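# Chapter 4: A Place for Small Things

I used to think storage was the dull part of keeping a home, the bit you did once the interesting work was over. Then I spent a whole evening in May looking for one picture hook, and this chapter more or less wrote itself. 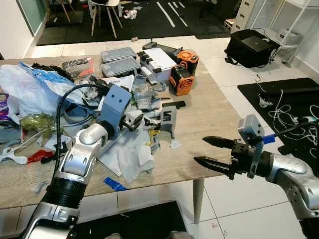

## 4.1 Why small things wander

Big things behave themselves. You don't lose a wardrobe. A drawing pin, a spare fuse or the little key that bleeds the radiators is another matter, and most of us own hundreds of things that size. They end up on whatever flat surface is nearest to the door, and they stay there until someone wants to eat dinner.

I call this "landing", and you'll meet the word again in Chapters 5 and 7. A landing spot is any place where objects come to rest without a decision being made about them. Kitchen tables are the classic one. So are window sills, the top of the microwave and (in my own house, I'm sorry to say) the third stair. Clear plastic boxes with compartments do help, and I own plenty of them, but a box standing at the back of a table doesn't tidy the front of it!

Try this before you read on. Walk round your home and write down every landing spot you find, with a word or two on what has landed there. Don't move anything yet. You'll need the list for the exercise at the end of section 4.3, and it's much less useful if you've already had a clear-out.

## 4.2 Sorting by job or sorting by kind

There are two main ways to group small things, and people get surprisingly cross about which is better.

**Sorting by kind** puts like with like. All the screws live together, all the batteries live together, all the string lives together. It's how a shop does it, and it works well when you have a lot of one item.

**Sorting by job** puts together whatever you need for one task. A box for hanging pictures would hold hooks, a pencil, a short tape measure and a small hammer. You may end up with 2 pencils in the house, or even three, and I promise this is fine.

When I was planning this book I tried both in the flat I was renting on Harkar Street. I began by kind, with 30 little compartments all neatly labelled, and I was very proud of them. The trouble came whenever I wanted to do something. Mending a curtain meant opening four lids and then remembering which was which afterwards. By the end of the month the labels were fibbing and I had buttons in with the washers.

So I switched over to jobs for anything I did at least once a season, and kept sorting by kind for the leftovers. I've stuck with that mix ever since. In this book I call it the Sinder method, after the row of cottages where I first saw my aunt use it, with biscuit tins, long before I was tall enough to reach them.

## 4.3 How many groups is too many?

Most beginners make too many. A group is only useful if you can remember that it exists while you're standing there with the thing in your hand. My own limit is 20 groups for the whole house, and if I want a new one I have to close an old one first. You might manage with fewer, and a small flat certainly can.

**Exercise 4a.** Take your list of landing spots and choose the worst. Set a timer for 30 minutes. Put each object from that spot into a pile according to the job it does, and give every pile a name of one or two words. Anything without a job goes in a pile called "don't know".

**Exercise 4b.** Look at the "don't know" pile again a week later, and note which objects you went looking for in the meantime. Keep those notes with your list. We'll use both in section 4.4, where we start choosing containers and measuring shelves.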